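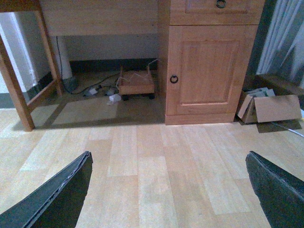 Into the wind at Stuvport

The Stuvport Links reopens to visitors in February, and I can't remember looking forward to a round of golf this much. I played it last month with a borrowed set of clubs and a terrible slice, and I'd go back tomorrow!

The front side heads straight out along the water, so on most mornings you play it with the wind in your face. The 8th is the one people talk about in the bar afterward. It measures 500 yards, bends left around the old salt pans, and asks for a second shot over a ditch you can't see from the fairway (trust the marker post, I didn't).

Then you turn for home and everything feels downhill. The greens are big and quick, the rough is thin enough to find your ball in, and the short 14th, played across a corner of the beach, is just pure fun.

Anyone making a week of it should add Drukudholm, 22 miles up the coast. It's shorter and hillier, with fairways that tip the ball toward the pines, and it suits a good iron player. Udwood, farther inland, is flat and friendly and a lovely place to bring kids who are starting out.

Visitor tee times at Stuvport open at 8 in the morning, and the club rents pull carts from the shop by the first tee.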